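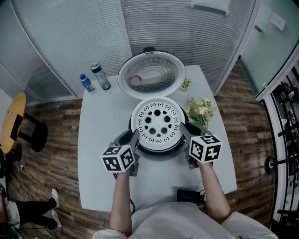

Hardware Reviews / Teleoperation and Demonstration Capture

Nurnow Paired Hand-Held Grippers: Two Weeks of Kitchen Tasks

By Glenys Craddock
Sat 4 January

Nurnow sells its hand-held grippers singly or as a left and right pair. The pair is the version most labs will want, and it is the one reviewed here. Each gripper carries a cube printed with square black markers, which the tracking software uses to recover the position and angle of the hand. The operator does the task directly, and the recorded motion is later replayed or used for training on an arm fitted with matching fingers.

Our test set was kitchen handling, mostly a black rice cooker with a hinged lid. We chose it over the usual blocks and cups for its smooth, curved body and for the parts around it that a careless grasp will knock. The basic two-handed task is to press the fingers against opposite sides of the body, turn it a little, and set it straight again. The harder ones involve the perforated inner plate and the lid.

Setup

Unpacking to first recording took 20 minutes, most of it spent on the marker calibration. The procedure asks you to hold each cube still in several orientations while the software collects views. It rejects bad views without saying which orientation was at fault, so you repeat the whole set. The May firmware is supposed to have improved this. I did not have an older unit to compare.

Both grippers are wired. The cables are long enough for a standard table, but the left one tends to drag along the table edge during wide reaches, and you learn to keep it outside the forearm. A clip at the wrist would solve the problem. Plesusska includes one with its competing single-hand unit.

Grip and feel

The dark gray fingers close evenly and give good feedback through the handle. On the cooker body they held well with moderate squeeze. Contact on a curved side is less forgiving than on a flat one: if the two hands are at different heights the body tips, and you feel it before you see it. That is useful in a demonstration tool. With a joystick rig, I usually find out from the video.

Small parts are a weaker point. The fingertips are thick for picking up a thin plate by its rim, and I ended up dragging the inner plate to the wall of the cooker before lifting it. Beca Kneath, who recorded half of the sessions, got a cleaner result by hooking one fingertip into a hole. It works, but a policy trained on it will have learned to look for holes.

Fatigue sets in sooner than the weight suggests. The cube sits above the hand and adds leverage at the wrist. I stopped for a rest after every 300 seconds of recording, and Beca did the same.

Tracking

We recorded 3,958 demonstrations over the two weeks with one overhead camera. Tracking was steady with both cubes in clear view. It failed in two situations: when one forearm crossed over the other cube, and when a gripper went behind the raised lid. The software marks these gaps in the log and offers to interpolate. Leave that option off for contact tasks. The interpolated path cut straight through the lid in several of our files.

Clutter on the table caused fewer problems than I expected. We worked with water bottles in the far corner and artificial flowers next to the cooker, and neither affected the marker detection. Office light through frosted glass was also fine.

Software

The recorder exports to its own format and to Unadon logs. The Unadon export drops finger width below a threshold, so a nearly closed grip reads as fully closed. Support confirmed the behavior and gave no date for a fix. The native format keeps the full value, and the converter from the Samuel toolkit reads it correctly.

Verdict

Recommended for two-handed work on medium-sized objects. Labs that mainly handle thin or small parts should wait for the narrow fingertips, which Nurnow lists as in development.

Pros: good force feedback, reliable tracking in open view, clear gap marking in the logs
Cons: cable management, wrist fatigue, calibration errors without detail, lossy Unadon export

Tested with: paired grippers, one overhead camera, native recorder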